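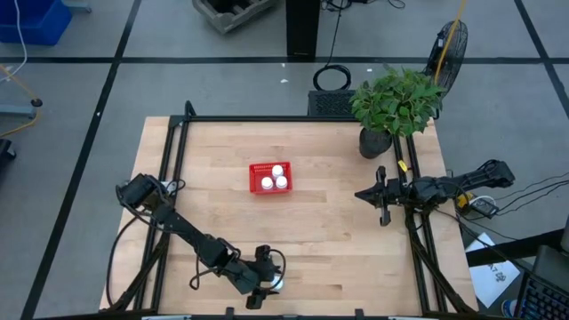
Bottles and Baskets
Gallery page, April

Refill bottles come back to us at Ruvbridge in carrier bags, shoeboxes and coat pockets. They get checked, go into a basket, and leave the table in the basket. We have been asked a few times how the sorting is arranged and which baskets and bottles we use, so this page covers both. The notes were put together by Haruto Sakai and me from the sheet that hangs by the sink.

The basket
Small, red, plastic, open at the top. We tried a deeper crate from Grajales last year and went back to the small ones. A deep crate gets filled, and a full crate of refills is a two-person lift. The small basket goes on a shelf, under an arm or in the footwell of a car. Baskets with holes are easier to rinse, and a drip at the bottom shows up on the table before it gets to the shelf.

The bottle
Plain white with a white lid. The tall ones and the small ones are sorted separately if there is time, but a mixed basket is fine as long as everything in it is going to the same place. Please take your own labels off before you bring bottles in. Warm water and a bit of cooking oil will shift most glue. Leave it for 15 minutes, then rub with a dry cloth.

The lid
Check it by hand. A lid that looks closed may be sitting crooked on the thread, and the way to find out is to undo it and do it up again. Spare lids are in the tin on the windowsill. Numside lids and Brukdale lids look the same from above but the threads are different, and a Numside lid on a Brukdale bottle will turn and turn without gripping. Keep them apart if you can.

Standing a bottle on the bare wood is the quickest check for a warped base. A good one sits flat and stays put when you tap the shoulder. Anything that rocks goes in the bin for recycling, however clean it is. 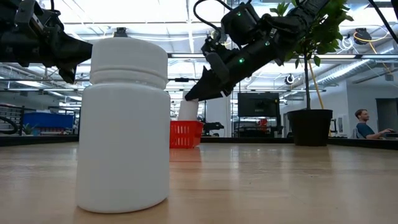

Lorna McIver wrote in to say that she numbers her bottles on the base with a paint pen and has not lost one in years. Her other suggestion was to mark the lid with the same number, so that the two go back together after washing. She wanted to know if we would accept bottles marked this way. We do. Base marks are no trouble to anyone, it is the paper labels that hold things up.

Sizes and totals
The shelf list went up to 327 bottles this month, counting both sizes. The large ones are the ones we run short of. If you have any sitting in a cupboard, large ones with wide caps are especially welcome.

Packing order
Stand everything upright. Put the first two bottles side by side and the next one in the gap behind them, and they hold each other up - three in a straight row will fall over at the first corner. Tuck a folded cloth into any space that is left. Fiona Cruickshank packs from the far side of the basket towards herself and is faster than anyone else here, so it may be worth copying.
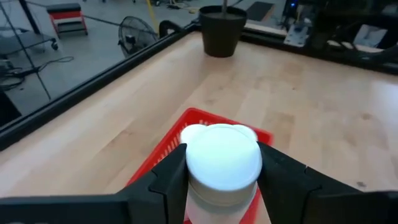

Lowering bottles in is slower than dropping them in, and it saves lids. Most of the cracked lids in the tin were fine until they landed on another bottle. Hold the bottle near the top and bring it down over the basket with the lid facing up, then let go once the base is resting on something. With a flat white lid like this one you can check the rim from above as it goes in. The grid of small openings along the basket's rim is also handy for tying on a destination tag. Use string, as wire scratches the shelves.

Washing the baskets
Rinse after every trip, scrub every 5 trips. Use the long brush on the slots. Stack them upside down on the rack, never inside each other when wet - they stick, and pulling them apart is how the last rims got split. Water at 40 degrees is plenty.

The table
Wipe along the grain with a damp cloth and dry it straight away. No bleach on the wood, please. Rings from wet bases come out with a little salt on the cloth if you get to them the same day.

Bringing bottles in
The side door is open in the mornings. Leave bags on the low shelf with your name on them if you want the bag back. Sławomir Walczak has the list of destinations, and questions about sizes or spare lids can go to Wanpen Thongsuk.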